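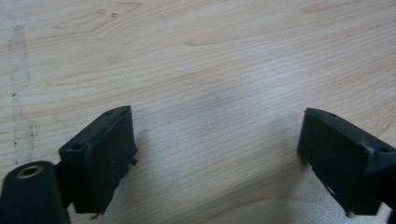

Figure 1. Hand-held gripper over the bench, fingers apart. Left finger, right finger, and the black cylindrical housing with its brass-coloured threaded insert at bottom left.

Robot Cell Maintenance, Unit 5
Looking after the hand-held gripper
Notes by Sumeya Woldegiorgis, Clescombe campus

Bring these notes to the lab session. You will need them open beside you for the finger change. The Valtirus arm is covered in Unit 6 and you will not be touching it this time, except to watch the matching procedure at the end.

1. What you are working on

The hand-held gripper is the one a person carries to record a task. The arm gripper uses the same finger pattern. If the fingers on one are worn or bent and the fingers on the other are new, the recordings and the arm will not agree on where the object is held. Most of the grasp faults logged in the cell last term came down to this, and the software was blamed first in nearly all of them.

For our purposes the gripper has three areas to look after: the fingers, the linkage behind them, and the camera. The electronics are sealed and you should leave them alone. If the unit won't power up, tag it and put it on the repair shelf.

2. Start with the camera view

Before you pick up a screwdriver, put the gripper over a clear bench and look at the live view. Open the fingers fully. You want both of them in view, and you want clear bench between them.

Figure 1 is a usable view for this check. The right finger runs partly out of view at the side, and the left one stands just left of centre with the housing beside it. The upper bevels and the small round holes can be made out on both fingers, so there is enough to compare. Look at the light as well. There is glare on the bench finish between the fingers and a soft shadow beside the right one. Glare like that is fine for an inspection. For recording, turn the bench lamp away until it drops off, or lay down the grey mat.

Marks on the bench can be mistaken for marks on the lens. In Figure 1 there are two tiny dark specks near the top and a faint greyish streak down the left. To find out which you have, move the gripper sideways a few centimetres. A mark on the bench will slide through the view. A mark on the lens will stay where it is. Clean the lens only if the mark stays.

Lens cleaning: blower first, then a dry microfibre cloth, then one drop of lens fluid on the cloth if you still need it. Never put fluid straight on the lens. It runs in behind the ring and we can't get it out.

3. Finger inspection

Do this with the gripper switched off. Check both fingers in the same order every time and write down what you find, even if it is nothing.

Edges. Compare the inside edges with a new finger from the drawer. In Figure 1 the lower edge of the left finger is slightly jagged, and the left edge of the right finger has a rough, worn outline. Write up anything like this. A rough edge alone is not a reason to change a finger. Run a gloved fingertip along it, and if material lifts or comes away, change it.

Tabs. Each finger in Figure 1 has a small pale tab at the bottom. Check that the tabs on your gripper match left to right, and note any that are bent, split or missing.

Mounting holes. Look for cracks running out from the holes. Hold the finger up to the lamp and tilt it. Cracks are hard to see in black material when the light is straight on.

Play. Hold the housing in one hand and try to rock each finger with the other. A small amount of give at the tip is normal. Movement at the base is not, and usually means a loose screw. Try the screw before you decide the linkage is worn.

4. Changing the fingers

Always change both. A new finger against an old one closes off-centre.

Power off and pull the cable.
Clamp the gripper body in the padded vice, finger tight only.
Take out the screws on the first finger and put them in the tray.
Lift the finger straight off. Don't twist it against the linkage.
Wipe the seat clean.
Fit the new finger and start all the screws by hand before you tighten any.
Tighten with the Malik driver set to 8. Stop at the first click.
Repeat for the other finger.
Close the gripper slowly by hand and check that the tips meet flat.

If the tips meet at an angle, back off the screws on both sides, hold the fingers closed, and tighten again in that position. It nearly always comes right on the second go.

The threaded insert in the end of the housing is not part of this job. Don't run a screw into it to see if it fits. We lost one that way in April and the whole housing had to be replaced.

5. After the change

Plug in and run the open and close cycle 27 times from the Sterkov panel. Listen for clicking. Then open the fingers and go back to the view check in section 2. Save a still with the unit number in the file name, and compare it with the last one saved for that unit. The fingers should sit in the same place in both. If they have moved, the recalibration is in Unit 6, and the gripper stays out of use until it has been done.

6. To hand in

One inspection sheet for each gripper you worked on, signed by both partners. Attach the before and after stills. Put old fingers in the labelled bag with the unit number and the date, including any you think are still good. Please don't put them back in the drawer with the new ones.

Reading for next time: Unit 6, sections 1 and 2, and the safety sheet for the arm.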